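Table Service Supplies: Frequently Asked Questions
Updated April — by Farzana Butt, Clarkgate Operations Desk

The answers below apply to all Clarkgate dining rooms and to the two staff canteens. Kitchen equipment is covered in a separate FAQ.

Who orders paper goods?

The shift lead at each site. Orders go through the Horudari portal before 3 p.m. and arrive on the next delivery run. Orders entered after that time move to the following run. Do not phone the supplier directly.

What is the minimum order?

One case. Napkins, tray liners and cup sleeves may be mixed on the same order, but a case cannot be split between sites.

How often are table containers cleaned?

At the end of every service, and at any time there is visible residue. Empty the container first. Use a cloth with the standard neutral cleaner. Abrasive pads scratch clear plastic and are not permitted. Ribbed surfaces hold grease in the grooves, so wipe along the ribs.

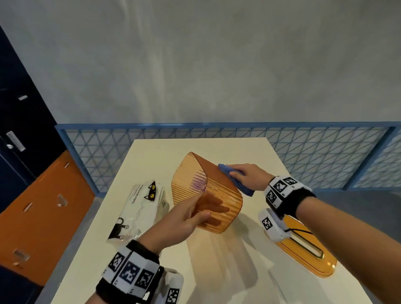 Wiping the rim and upper inside wall with a blue cloth.

Can plastic containers go in the dishwasher?

Only if the base carries a dishwasher mark. Unmarked containers are washed by hand in warm water. Replace any container that is cracked or has gone cloudy; the stock code is 539.

How full should a napkin holder be?

Open-topped holders may be filled to slightly above the rim. Overfilled holders shed napkins when a door is opened nearby. Square the stack before placing it, with the folded edges all facing the same way.

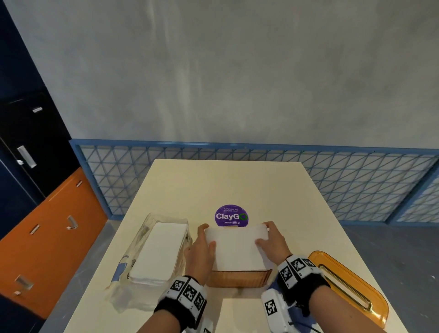
Spring-loaded dispensers follow a different rule. Load them to the line on the inner plate and no further, or the spring will jam. Jammed units go back to Kianoush Tehrani in Stores with a fault tag attached. Do not force the plate.

Where is reserve stock kept?

In the dry store, on shelf 15 or 16, at least six inches off the floor. Opened cases are used first. Paper that has been wet is discarded, even after it dries.

Can we use a different brand?

Sites may use Celten or Fjeld napkins. Other brands need written approval from Yasaman Yazdani — allow a week for a reply.

My delivery was short. What do I do?

Note the shortage on the delivery slip before signing it, then file form 42. Claims without a signed slip are not credited.

Related items
Kitchen Equipment FAQ
Approved Cleaning Products
Form 42: Delivery Shortage
Allergen Labels at the Counter

Contact the Operations Desk | © Clarkgate | Back to top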